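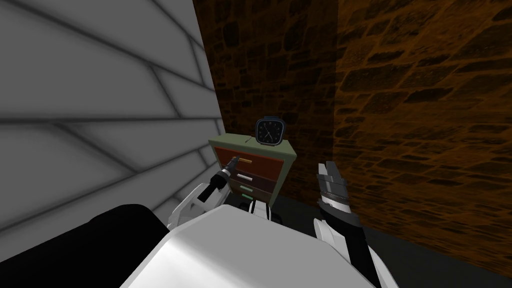
Sindamau 2, bedroom scene: left arm at the nightstand's top drawer.

Review: Sindamau 2 household simulation pack

Sindamau 2 is a set of furnished rooms for training and testing two-armed robots in simulation. Zerkine sells it as a yearly license, per workstation, with the robot model included. We ran it for four weeks on one desktop machine, mostly in the bedroom scene, with drawer opening as the main task.

Installation is a single archive and a license file. The installer does not check the graphics driver version, and an old driver produces a black viewport with no error message. The January patch notes mention this under known issues. Once the driver was updated, the scenes loaded without further trouble.

The drawer tasks are the strongest part of the pack. Each drawer has its own joint, with friction and travel limits exposed in a plain text file. Bar handles on the nightstand come in different colors (yellow at the top, then white, then green), so a task can name its target by color as well as by height. The handles are short. A small error in wrist angle puts a fingertip against the drawer face, and the contact solver handles that case cleanly: the arm stalls and reports a force, and nothing passes through the drawer.

Lighting is harder to like. The bedroom preset leaves the corner behind the nightstand very dark, and the lower drawer fronts go dark with it. Policies trained on the preset alone did poorly on low handles in our tests. Light position and strength can be randomized per episode, but the option is off by default and is documented only in the Theodorakopoulos task format appendix.

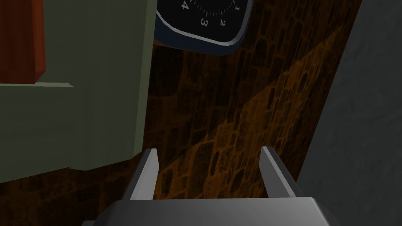 Avdale Test Desk
3 Mar 2025
Filed under: Simulation, Reviews

Three camera streams are provided, one at the head and one for each gripper. The gripper streams are the useful ones for close work. Both fingers stay in view when open, with a clear gap between them, and textures such as the brown stone wall hold enough detail at short range to be usable for visual tracking. Numerals on the clock dial are readable even when the dial sits at an angle.

Timestamps across the streams matched in every log we checked. Exported depth maps did not: the gripper cameras write depth in a different unit from the head camera, and the conversion has to be done by hand.

Resets are fast, but loose objects are not always returned to their starting pose. Calling the reset twice fixes it.

Support answered both of our tickets. The reply on depth units confirmed the mismatch and gave no date for a fix.

For labs working on drawers and handles, the license is reasonable value. Anyone who needs soft objects should wait, as cloth is listed in the menu and does not load in this release.

Tested: Sindamau 2, single workstation license
Supplied by: Zerkine, on loan
Rating: 4 out of 5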